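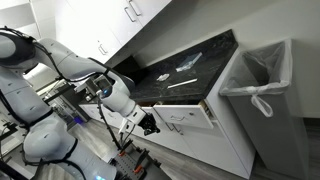
Photo: Manouchehr Shojaei / Prundthorpe Weekly

Kitchen at Kulodance to get its drawers sorted before supper season

The shared kitchen at the Kulodance studios in Prundthorpe will close for one morning this Saturday so that its cupboards and drawers can be cleared, cleaned and labelled.

The kitchen is used by 19 groups, from dance classes to a seniors' lunch club. Studio manager Frøydis Skjelbred said she had been hearing the same complaint from most of them since the new year.

"People can't find the tea towels, or they find them in with the extension cords," Skjelbred said. "It's a good kitchen. We've just never agreed on what goes where."

The room has white upper cabinets with silver bar handles over a black counter, and light wooden drawers with white fronts. The cabinets and drawers were put in by Hubmann, a local joinery, when the old canteen was taken out. The grey walls were repainted at the same time.

Under the new plan each regular group will have its own shelf. The drawers will be shared and will carry labels on the front. The top drawer nearest the end of the counter is to be kept for cutlery and serving utensils, and the one under it for cloths, foil and bags.

Anything without a name on it will go into boxes in the front hall, where it can be claimed for three weeks. After that it will be given to the charity shop on Mill Street.

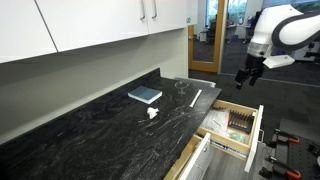

Upper and lower drawers open at the end of the counter, with a book and a crumpled tissue on the top.

Shahla Golestani runs the seniors' lunch on weekdays and has asked for the counter to be left bare at the end of every booking. She said her cooks need the full length of it for plating 108 meals a week, and small items get pushed along to the corner as the trays come out.

"Books, bits of paper, pens. They all end up at the back by the wall," she said. "I'm not cross about it, but I'd like to start with a clean bench."

A draft of the kitchen rules went up on the door earlier in the month. It asks users to wipe the counter, close all drawers and take home any opened food. A line proposing a $4 charge for groups that leave items behind was crossed out after several users objected, and Skjelbred said it would not be coming back.

The labels will be printed on white card with the contents in large type. Small stickers will not be used, as the older ones have been hard to read from the middle of the room. 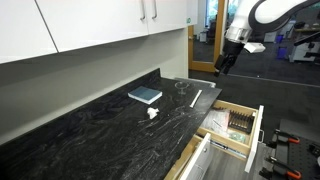 PRUNDTHORPE, April — Drawer dividers are also on the list. Skjelbred has set aside money for three sets, which Hubmann will cut to fit the existing drawers. Shahram Ebrahimi of Hubmann said the drawer boxes did not need replacing.

"The slides are fine and the boxes are fine," Ebrahimi said. "They want dividing up, and a wipe out with a damp cloth. You don't want to soak bare wood."

He will also look at the handles on the upper cabinets and tighten any that have worked loose.

The kitchen will be closed from 8 a.m. until noon. The studios and washrooms will stay open, and the morning ballet class will go ahead as usual. Groups with food in the cupboards have been asked to collect it by Friday night or leave it in a bag with their name on it.

The first supper of the season follows that evening, with dishes from the Hestholm folk dance group. Tickets are sold out.

Comments (3)

Yasaman Hosseinzadeh
If anybody finds a blue cake tin with a dent in the lid, it belongs to the Thursday group. Please don't send it to the charity shop!

benchpress_betty
Glad the fee is gone. We pay enough for the hall already.

R. from Mill St
Could the labels go on the cupboards too? The article only says drawers and I can never find the big teapot.

Shared 19 times

Contact the newsroom | © Prundthorpe Weekly | Back to top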